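When Washington Xavier accepted a two-year contract with the translation firm Vasto, he expected to return home at the end of it. He has now lived in Osdale for ten years and heads the firm's training department, where he is responsible for the first months of every employee hired from abroad.

"I had one suitcase and a dictionary," he recalls. "My plan was to save money and leave. I did not buy a proper winter coat until my second October, as I kept telling myself that I would be gone by spring."

Xavier trained as a schoolteacher and had no background in business. His first application to Vasto was declined. The second, sent four months later, led to a telephone interview conducted in a language he had studied for less than a year.

"I understood perhaps half of the questions," he says. "I answered that half as fully as I could."

The early period was difficult. His teaching certificate was not recognized locally, and the review of his documents took longer than the contract itself. During that time he rented a room in the Cluvside district and attended evening classes at the Zürcher Institute, which then enrolled up to 400 adult learners each term. He credits the classes with his first friendships outside the office.

Colleagues were polite but reserved. Xavier took this as a sign of disapproval until a supervisor explained that silence in a meeting usually meant agreement.

"In my family, silence means someone is angry," he says. "I spent a year apologizing to people who were perfectly content."

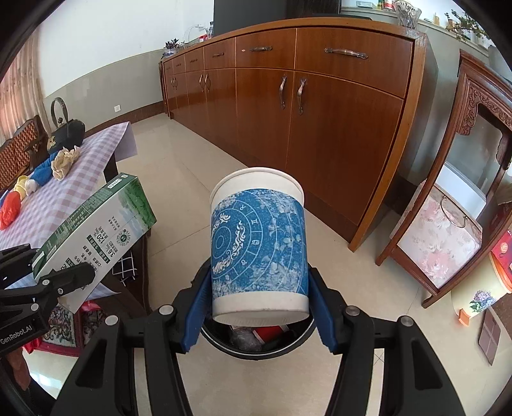
Xavier now advises new arrivals to put as much effort into household routines as into grammar. The orientation booklet he wrote for Vasto gives several pages to rent, banking and local customs, and one to waste. A paper cup with a printed blue sleeve, or a carton with Chinese text on its side, raises the same question for a newcomer standing over a round black bin: does it go in here? "Your neighbors will forgive your accent," he says. "They are less patient about the trash."

The booklet has since been distributed to 254 employees, and a revised edition is in preparation. Xavier is also studying for the local teaching qualification, which he hopes to use in evening courses at the Institute.

Asked whether he would make the same decision again, he hesitates.

"I would come - but I would bring the coat."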